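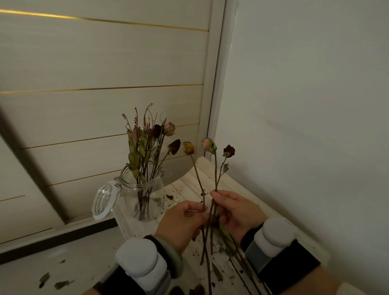 Student Project Reports, Volume 9, page 106

Unsold Cut Flowers in the Tudar Market: Disposal, Reuse and Household Practice

Radka Spahić
Department of Local Economy, Telmont College

Summary

The present report considers what becomes of cut flowers that are not sold at the Tudar covered market in Telmont. It is based on interviews with stallholders, on a short survey of customers and on the market's waste collection sheets. The work was carried out as a final-year project and was completed in February. The main finding is that most unsold stock leaves the market as mixed waste, although a separate collection for plant matter has been available to traders for several years.

Background

The Tudar market has sold flowers since the hall was enlarged to take in the former coal yard. Trade is uneven. Demand is strong before public holidays and at the start of the school year, and weak for much of the winter, when stallholders continue to buy in order to keep their places with the wholesaler. The principal supplier is the Stoyanova nursery, which delivers before the hall opens and does not accept returns. A smaller quantity comes from growers in Okoden, who sell directly and set their own terms.

Earlier student work on the market dealt with fruit and vegetables. Flowers were left out of that work on the ground that they are not food, and no figures for them were kept. The present project was proposed in order to fill this gap.

Method

Interviews were held with 19 stallholders. Each was asked the same set of questions on ordering, storage, price reductions and disposal. Traders were not asked to disclose their takings. The customer survey was conducted at the east entrance during the morning and received 106 completed forms. Forms without an answer to the question on disposal were set aside and do not form part of that total.

The collection sheets were supplied by the market office. They record the number of bins emptied from each row but not what the bins contained, and they could therefore be used only as a general guide. 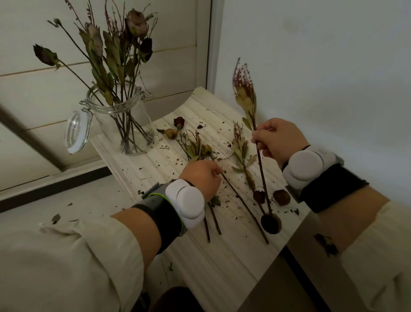

Findings: traders

Stallholders reduce prices late in the day, usually after 4 p.m., and most said that they would sooner discard flowers than sell them below cost. Several held that a cheap bunch which fails the next morning does more harm to a stall than an empty bucket. Roses were named most often as the stock that causes loss. Chrysanthemums and carnations keep well and are carried over.

The separate plant bins stand at the north end of the hall, beyond the fish counters. Traders in the southern rows must cross the whole floor at closing time, when the aisles are being washed. Three of them had not been told that the bins were there. Wire, foam and plastic sleeves have to be removed before plant matter can be accepted, and this was described as the greater obstacle - a trader working alone may have up to 19 bunches to strip before the gates are locked.

Findings: customers

Customers were asked how long they kept a bunch and what they did with it afterwards. The usual answer was that it went into the kitchen bin. A smaller group composted, and these respondents nearly all had a garden or a plot in Okoden. Drying was mentioned more often than had been expected, mainly by older respondents, who hung stems in a pantry or stairwell and used them for winter arrangements and wreaths. Some had been taught to do so at school.

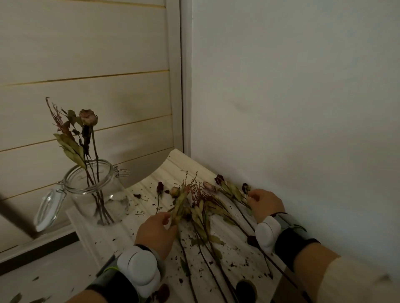
Figure 3. Dried flowers at table, with stems arranged in a glass clip-top jar.

Discussion

The evidence suggests that the position of the bins matters more than the attitude of the traders. Those whose stalls are near the north end use them regularly and raised no objection to the sorting rules. It is recommended that a second set of bins be placed by the south gate for a trial period, and that the contents be weighed.

The survey was limited to one entrance and to the morning, so that customers who buy at the reduced evening price are poorly represented. A further project might repeat it later in the day. The interview questions and the blank survey form are held in the department office and may be consulted on request.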